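The tenants at Rostotura Court got their rent notices on a Wednesday in May. The increase was $200 a month, to begin with the next lease term. By that weekend, two of them had started knocking on doors.

One of the two, a home health aide who has lived in the complex for nine years, agreed to talk on the condition that her name stay out of it. Her lease is up for renewal this fall and she has not yet signed.

"I read it standing at the mailbox," she said. "I went upstairs and did the math, and then I went across the hall and asked my neighbor if she got the same one. She did."

Rostotura Court has 48 apartments in three brick buildings near the end of the bus line. It was sold last year to Amix, a property company that owns several other complexes in the county. Under the old owner, she said, rent went up a little every other year and the boiler was always a problem. Under Amix, the boiler is still a problem.

"They painted the front doors," she said. "They put in a new sign. I have nothing against the sign."

The tenants now have an association, with meetings in the laundry room of the middle building. The first meeting drew eleven people. The most recent one had to be moved outside. She said the early weeks were mostly spent listening to complaints about parking, and that it took a while before people would say out loud what they paid.

"You find out the person downstairs pays less than you for the same apartment, or more. People get embarrassed about it. Once a few had said their number, everybody did."

What the association wants is a city ordinance requiring longer notice for large increases and help with moving costs for tenants who can't stay. They have been collecting signatures to bring it before the city council. They have more than 3,000, gathered at the farmers market, outside the two grocery stores and at the bus transfer station. The names were written on paper and typed into a spreadsheet in the evenings, so that duplicates could be taken out before the city clerk saw them.

She did a good share of the typing. "People's handwriting is terrible," she said. "I would get to a street name and have to look at a map to see what it could be."

The landlord side has been organized too. Radu, a trade group for rental owners in the region, sent a letter to council members arguing that the ordinance would discourage repairs and push small owners to sell. She has read the letter and said parts of it deserve an answer. The draft has been changed to leave out owners who live on the property, a change she argued for.

"There's a man on my mother's street who rents out his upstairs," she said. "He fixes everything himself. I don't want to make his life hard. I'm talking about a company that can send the same letter to every door in one day."

Not everyone at the complex has joined. Several tenants told her they were afraid of being refused a renewal. She said she doesn't push. State law bars retaliation against tenants who organize, but a case can take months and the rent is due on the first. One family that came to the early meetings has already moved, to a town forty minutes away where the husband's brother lives.

She expects the council to send the ordinance to a study group first, and she is not happy about it. Two members have said they support it. One has said he opposes it. The rest have been polite.

The other big employer on that side of town, the Pillix packaging plant, has taken no position, though many of its night-shift workers live at Rostotura Court. She said the plant's workers have been some of the best signature gatherers, once they've had some sleep.

Asked whether she will sign her own lease at the higher rent, she said she would probably have to. Her son has two more years at the high school and she would like him to finish there.

"I'll sign it and keep going to the meetings," she said. "The next one is after the council votes on the study group. We'll have to figure out what to do about chairs."

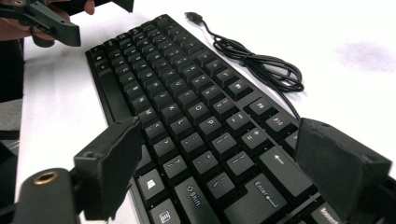 One reader wrote in to say that the notice period matters more than the moving money. Her own building got thirty days last winter, she wrote, and every apartment she called in that time had a waiting list. She would have paid for the truck herself if she'd had until spring to find a place, and she hopes the council doesn't trade the longer notice away to get the rest passed.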